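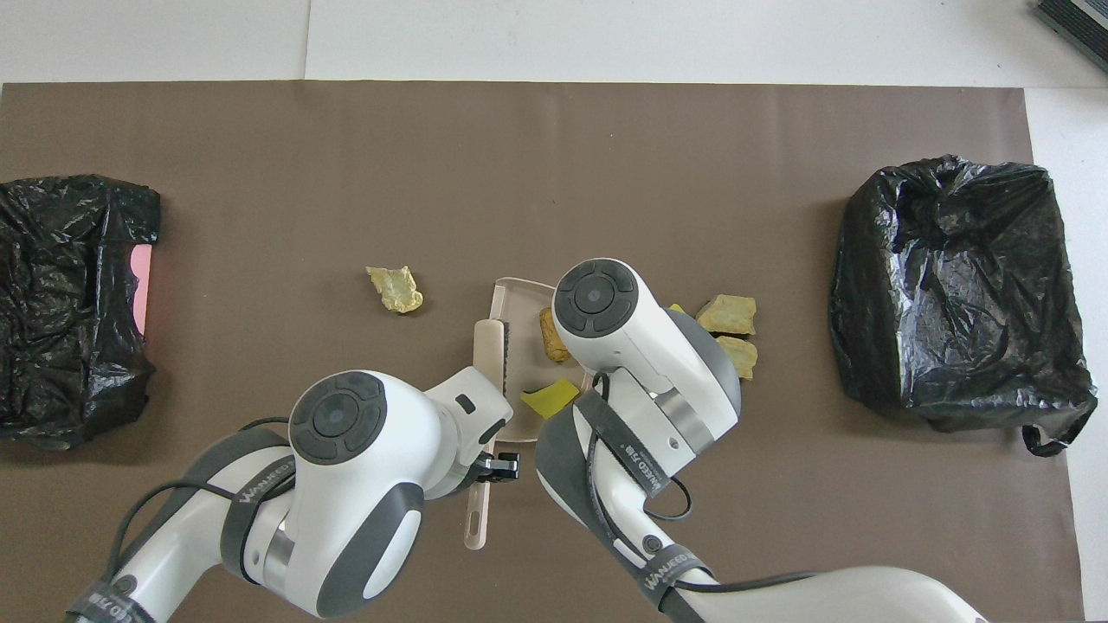 22nd December, posted by Kheri Kariuki
5 replies | 2 shares

Malte, answering yours here since a few others wrote to me off-list with the same question. Your message is quoted first and my answers come after the parts they belong to.

> Malte Pfeiffer wrote:
>
> Hello all,
>
> We moved into the back unit at Darport in October and now have a proper work table for the first time. It is a white top and it shows everything. Crumbs from packing, bits of foam, bits of tape. We have been using a wet cloth and it mostly pushes the small stuff over the side and onto the floor, where somebody walks it into the hallway.

Stop using the wet cloth first. Use it last. Foam and dry crumbs stick to a damp surface and then you have to pick them off by hand. Sweep dry, get the pieces into a dustpan, empty the dustpan, and wipe after that if the top still needs it.

For a table you want the small kind of set, a hand brush and a pan with a flat tray. The front edge of the tray matters more than anything else on it. Lay it on the table and look along it with your eye down at table height. If you can see light under the middle, take it back to the store. We had one from Kristiansen that was fine for two years and then someone left it on a radiator, and after that it never sat flat again. A hole in the handle is good to have so you can hang it. A pan that lives in a drawer gets other things put on top of it and the edge bends.

If your set has a brush with a toothed edge, you can pull the fluff out of it with a comb or against the edge of the trash can. Do it over the can.

> Kheri, you mentioned a mat at one point. Does it make any difference or is it only for looks? I would have thought a mat gives the dirt more places to hide.

It does make a difference. We have had a dark one on the table for a good while and I would not go back. Light-colored crumbs show up on it right away, and pieces do not slide as far when you brush them. You do have to get one that lies flat and does not curl at the corners. If it comes rolled up, roll it the other way and leave it overnight under some books.

Leave a strip of table bare along the back for the things that should stay clean, paper and so on. Ours covers most of the top and I would not want it any bigger.

You are partly right about the hiding. A mat with a deep weave will hold fine dust and there is not much you can do with a brush. Once in a while, carry the whole thing outside and shake it. Two people is easier. Then wipe the table under it before you put it back, as there will be a line of grit all the way along where the edge was.

> Second thing. We have been putting a small trash can on the table while we work and carrying it out at the end. The bags keep falling in. We tried the Dritex ones and we tried the cheap ones from the hardware store and both slide down as soon as anything heavier than paper goes in. Is there a trick?

Your bags are too small or too big, and I would guess too big. With a big bag there is a lot of loose plastic at the top and the weight pulls it in. Open the bag all the way, push it down into the corners of the container with your fist, fold the rest over the rim, then gather the slack on one side and tie a knot in that corner. The knot should be snug under the rim. Leave the opening wide, or you will be dropping half of every panful down the outside.

Square containers are harder than round ones. The bag wants to bunch up at the corners. We use them anyway, as they do not roll – and they stack.

One on each side of the table is worth the space if you do any sorting. One for real trash and one for packing material you might use again. Mark them somehow, even with a piece of tape, because two black bags look exactly alike at the end of the day. I have gone through the wrong one looking for a box cutter.

> Last, does anyone know if the Jenotel order is still going ahead? I would add a case of bags if so.

It is. The case is item 1063 on the sheet. They come 21 to a roll, and I do not know why it is that number. If you want to add a case, write to me directly with your unit and how many, and please do not reply to the whole list with it. I had nearly 21 of those last time and lost two in the pile.

They will drop everything at the side door. If you are taking bags only, you can pick them up from me and save the walk. I also have a spare hand brush without a pan if anyone has a pan without a brush.

Kheri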